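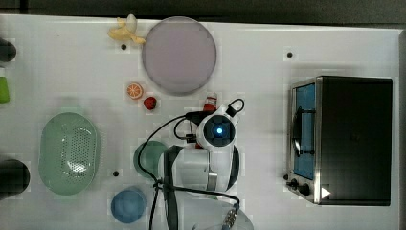 How were the kitchen items grouped?
Each item was placed in one of 2 groups, tableware or toy food, before any layout was recorded.

Reading time: 2 min

3.2 Items and layout

The item list was drawn up by Shaikh and Rana at the Gunimbridge site. Plates, bowls and colanders were listed as tableware, and fruit as toy food. Color was noted in everyday words, so that a plate could be entered as "teal-green" without a chart.

We use cookies to improve your visit. Accept | Manage settings

Figure 2. Tabletop with plates, a bowl, an oval colander and toy fruit, seen from above.

The full set holds 508 layouts, of which 55 were set aside in January for checking the labels. In Figure 2 the strawberry and the orange slice lie near each other, while the banana is beside the large lavender-gray plate. Layouts of this kind were coded as "spread", meaning that the food was on the table surface and had not been sorted into dishes. Items only partly in view were coded separately and are left out of the distances given in Section 3.3.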